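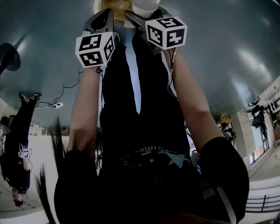 What I Learned About Setting Down a Cup at the Vundance Open Day

Posted 13 November 2021 in Kitchen, Workshop, Outings

Regular readers know I will go to anything with free parking. Vundance has a workshop in Dullby where they teach machines to handle dishes, and in October they opened the doors and let the public have a go at the teaching. I went for the robots and came home with a page of notes about my own kitchen, which is a little humiliating for a person who has been writing kitchen tips for this long.

The way it works is that you hold a gripper in each hand, a pair of jaws with a handle, basically, and you do ordinary table jobs with those instead of your fingers. Each gripper wears a white cube with black square patterns on it so the computer can tell where it is. You pick up a cup. You put down a cup. Everything you do gets recorded, including the part where you mutter. The staff wanted plenty of repeats, and one of them mentioned 1,000 cup pickups the way I would mention a trip to the mailbox.

I lasted 15 minutes on my turn and my respect for thumbs has never been higher. Tips follow, in the order I wrote them on the back of the parking map.

Clear the landing before you lift

First thing they told me: know where the cup is going before you take hold of it. With a gripper you find out why in a hurry. You have the cup in the air, the spot you wanted has a spoon in it, and you have no fingers left to move the spoon.

I do this at home daily with hot casseroles. Out of the oven, turn around, counter covered in mail. So now the trivet goes down before the oven door opens. If you have a small kitchen, pull one cutting board out over the sink (a sturdy one that really spans it, please) and call that the landing. Same goes for the workshop. Before you lift a cabinet door off its hinges, lay the towel on the bench where the door will go.

Slow down for the last inch

Everybody's instinct is to be careful picking up and then more or less drop the thing at the other end. The instructor called this "arriving early." You think you've touched the table and you let go, and you haven't.

My good saucers have chips on their undersides, and I have been blaming the dishwasher for years. I owe the dishwasher an apology. Try it with your own plates: bring one down at normal speed, stop just above the counter, then lower it. It should make almost no noise. If it clacks, that's you.

It helps to touch down one edge first and let the rest follow. Works for flowerpots and paving stones too, and it keeps you from mashing your fingertips under the stone.

Squeeze less

A gripper will happily squeeze as hard as you tell it to, and the beginner tells it to squeeze very hard indeed. Mine shot a paper cup onto the floor like a watermelon seed. You want enough grip to hold and then a hair more, and no extra for nerves.

Where I squeeze too hard at home, a partial list:

- Jar lids, going on. If you need a strap wrench to get at your own pickles, you did that to yourself.
- Screws into particleboard. Stop when the head is snug. The extra quarter turn is the one that strips the hole.
- The sponge. It cleans just as badly either way.
- Clamps on a glue joint. You want a thin line of glue squeezing out along the seam. If it's running down the legs of the bench, back off.

If you have already stripped the particleboard, a couple of wooden toothpicks and a dab of wood glue in the hole, snapped off flush and left overnight, will hold a screw again. I have a whole bookcase standing on this principle.

Shiny tables lie to you

The tabletop I worked at was a nice teal-gray and glossy, with the ceiling lights bouncing off it something fierce. It's a handsome finish. It also makes it a chore to judge how high your cup is hovering, and I noticed I was leaning sideways to check.

My kitchen counter has the same trouble under the cabinet lights, and I had never put it together with the fact that I miss crumbs there constantly. Two fixes. To find crumbs and sticky rings on a glossy surface, turn off the overhead light and lay a flashlight flat on the counter so the beam skims across. You will see things. You may want to be sitting down. And if you do fiddly work at a shiny table, lay down a plain dish towel or a sheet of brown paper, and the reflections stop bothering you.

For the cleaning itself, a microfiber cloth barely damp with water and a drop of dish soap, then a dry one right behind it. The dry one matters more. Streaks on a glossy table are mostly soap that got left there to think.

Cords: a sermon

There were black cables looping over the table to a white power strip near the edge, plus another one running down from the marker cube along my arm. You get used to the arm cable in a minute or so. Table cables are a different animal, and I caught one with my sleeve and apologized to it.

I bring this up only because my own workbench looks far worse. What I did the following weekend:

Screwed the power strip to the back of the bench, using the slots on its underside. To get the screw spacing right, lay masking tape across the back of the strip, poke a hole at each slot, peel it off and stick it on the wall as your drilling guide. Unplug the strip first.

Gathered the slack in each cord into loose loops and held it with hook-and-loop strap. Skip the tight little bundles. Cords don't like sharp bends, and if you tie one up with wire you'll nick it eventually.

Labeled both ends. Bread bag tags are fine for this. Write on them with a permanent marker before you clip them on, which I mention as someone who did it the other way, upside down, under a bench, with a headache.

Put nothing that heats up on a power strip. Toaster, space heater, glue pot, all straight into the wall.

Tie back whatever dangles

Hair, scarves, drawstrings, lanyards. You are bent forward over the work with your elbows out, and anything loose comes along to see. I had on a cardigan with generous sleeves, and I took it off before my second try. At home I'd been frying eggs in that cardigan. Don't. Close sleeves or short ones at the stove, and at the drill press no gloves either.

Give the second hand a job

I am right-handed, so my left gripper spent most of my turn hanging in the air like a guest at a wedding. The instructor suggested I use it to steady the far side of whatever I was reaching for, and things went better right away.

Most kitchen mishaps of mine are one-handed. Scraping a bowl that spins. Opening a drawer that sticks while holding a full measuring cup. A damp dishcloth twisted into a ring and set under the mixing bowl makes a fair second hand if your real one is busy with the phone. It should not be busy with the phone.

Do the same small thing several times in a row

By my fifth or sixth cup I wasn't thinking about the jaws anymore. I'd never have gotten there doing one cup, then one spoon, then a napkin. So if there's a kitchen skill you're bad at, buy the big bag. I learned to dice onions properly by doing a whole sack for the freezer in one afternoon and crying like the end of a dog movie. Spread them on a tray to freeze before bagging or you get an onion brick.

I am not going to tell you to do it 1,000 times. They have machines for wanting that.

If you go

Vundance said they plan to open up again, either in Dullby or at their other place out by Povby, and they had no date when I asked. From Wynne it's a pleasant drive except for the last stretch, where the sign for the turn is behind a hedge. Things I'd pass on:

Go early. There was a wait for the grippers by lunchtime.

Wear flat shoes, as you do the whole business standing.

Eat first. The coffee was good and the cookies were gone.

Take rings off at home, where you'll remember which dish you put them in.

Small children were allowed to watch, and were generally better behaved than the adults waiting their turn, one of whom was me.

From the mailbag

Three of you wrote in about last month's tip on getting candle wax out of a tablecloth. Yes, brown paper and a warm iron. No steam. And yes, the paper with printing on it will transfer the printing, so use the blank side. The tablecloth I learned that on is now a drop cloth, and it says KEEP REFRIGERATED along one hem.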